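Vuvine's August letter says Mercury retrograde will "reset" our travel plans and our love lives. I've kept a diary through 72 of these forecasts and marked 25 as right, counting generously. Rain was in four of them. 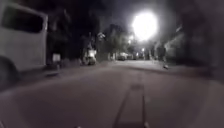 A street at night, with a white vehicle parked alongside.

Sólveig Bergmann still wants us to pay 800 for the Trestari chart course. I'd like to see one dated prediction first, with a place and a time in it. Replies to the usual address.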